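Butcher block

Butcher block is a slab of wood made by gluing strips or chunks of hardwood together under pressure. People use it for kitchen counters, cutting boards, table tops and workbenches. I've lived with it in three kitchens now and I've ruined one piece of it completely, so I'm going to mix what I know with what I've read, and you can sort it out for yourself!

Where it came from

The name is older than the product. Butchers used to work on a section of tree trunk (sycamore was a favorite), and those rounds cracked as they dried and were awful to keep clean. Gluing smaller pieces together made a block that stayed flatter and could be built as big as the shop wanted. By the late 1800s you could buy them ready made, and it took a good long while after that for them to wander out of the meat trade and into ordinary houses. My grandmother thought of hers as shop furniture until the day she moved out.

The three kinds

End grain is the checkerboard one. The wood stands upright, so the knife slips between the fibers and the marks mostly close up again. It's the thickest and the priciest, and I still want one.

Edge grain is made of long strips turned on their narrow side. Most counters sold as butcher block are this, mine included.

Face grain, or flat grain, shows the wide side of each board. It's pretty and it scratches if you look at it wrong. I wouldn't chop on it.

Which wood

Hard maple is the usual pick in this country: pale, tight grained, easy to match. Beech is close and more common in Europe. Walnut is darker and a bit softer. Oak has big open pores that hold on to crumbs and beet juice (ask me how I know). My own counter is maple, bought from a small outfit called Karakaya, and Aslı Saraç, who cut it to length for me, told me to oil the underside too. I skipped it, and by May the front edge had cupped so badly that a pencil rolled off. Listen to Aslı.

Oiling and cleaning

Plain mineral oil from the drugstore is fine. Wipe it on heavy, leave it overnight, rub off what's left. Beeswax melted into the oil gives a nicer feel. Stay away from olive oil and corn oil, which go rancid and sticky. For cleaning I use a barely damp cloth and a little dish soap, then dry it right away. Coarse salt and half a lemon will lift a lot of stains, and what they don't lift you can sand, starting at 100 grit if it's bad.

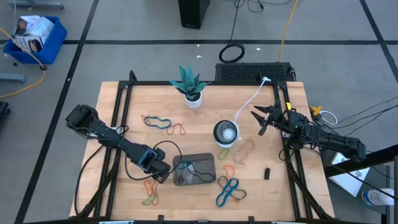

Counters that never see food can have a film finish like polyurethane or varnish, and then you don't have to oil them at all. The trade-off is that a scratch goes through the coating and you end up sanding a whole area to patch it. I did a desk this way and it still looks good, apart from the corner where the cat sleeps.

Movement

Wood swells and shrinks across the grain with the seasons, so a wide top needs slotted screw holes or those little figure-eight clips underneath. Screw it down tight and it will split, usually in winter with the heat on.

See also: cutting board, laminated wood, workbench

Last updated October 12, 2008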